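Folding long-sleeved tops so they stay flat in a drawer

Laundry and Ironing > Folding and storage

cattigatti
Posted 22 January 2021
I've got a chest of drawers with shallow drawers and my long-sleeved tops won't stay folded in it. T-shirts are fine. With the long sleeves I fold both arms across the back, then in thirds, and by the time I've opened the drawer a few times the cuffs have worked their way out and the whole lot needs doing again. What does everyone else do with the sleeves? I don't have room to hang them.
Concetta

E_Buhler
Lay it face down, fold one side in with the sleeve, then turn the sleeve down so it runs parallel to the side seam. Same on the other side. Then fold up from the hem. The cuffs end up inside and can't go anywhere. If you fold the arms straight across the back you get a thick lump in the middle and the top slides about on it.

marino.e
I roll mine. Sleeves in, roll from the hem to the collar, stand them up in a row. Much quicker than folding and I can see every one.

E_Buhler
Rolling is all right for a suitcase. In a drawer I find it marks the fabric, cotton especially. I rolled everything for a winter and spent it ironing.

marino.e
Never had that. You must be rolling them too tight, or putting them away damp. Mine go in bone dry and come out wearable.

cattigatti
Rolling won't work for me, the drawers are 12 cm deep inside and the thicker tops stick up and catch. I'll try the sleeves down the side. Do you do it on a table? I only have a small one.

rosalia_o
Bed. Table is better if it's big enough but most aren't. The trouble with a bed is that the mattress gives and you end up smoothing one bit and wrinkling another. Pull the sheet tight first.

E_Buhler
I'd still say ironing board, wide end. It's firm and it's the right height for your back.

rosalia_o
An ironing board is too narrow for a top with the arms out. One sleeve always falls off the side while you're doing the other.

E_Buhler
You only need one arm out at a time.

marino.e
Or you could roll them and do it standing up in the kitchen.

Silvana Lins
I'm with Rosalía on the bed. I fold on top of a checked sheet and line the side seam up with one of the lines, which keeps the sides even without a folding board. My sister swears by her board but I found it made everything too wide for my drawers. The other thing is to get the top properly flat before you make the first fold. Most people start too soon and fold the creases in.

cattigatti
Silvana, do you smooth it from the collar or from the hem? And do you leave the sleeves out or tuck them in as you go?

Silvana Lins

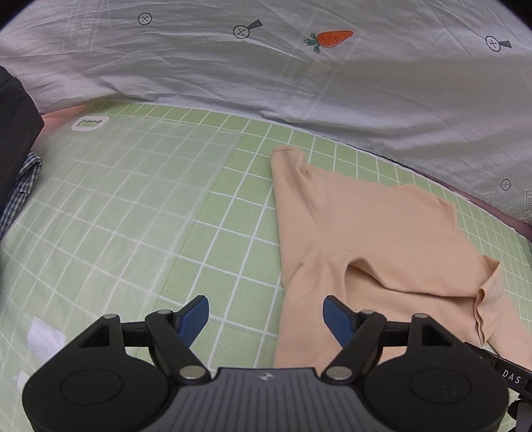 I start at the shoulders and leave the sleeves until the body is done. Arms stay out while I smooth, like the sleeve on the beige one with its cuff pointing up the bed. You want to deal with anything like that crease running diagonally across the lower part before you fold, or it gets pressed in under the rest of the pile. Hold the shoulder down with one hand and draw the hem towards you with the other, then run your palm out to the side seams. The white lines on the green sheet do for keeping it straight. Sleeves after that, down the side the way Engelbert said, and fold up from the hem to whatever size fits your drawer.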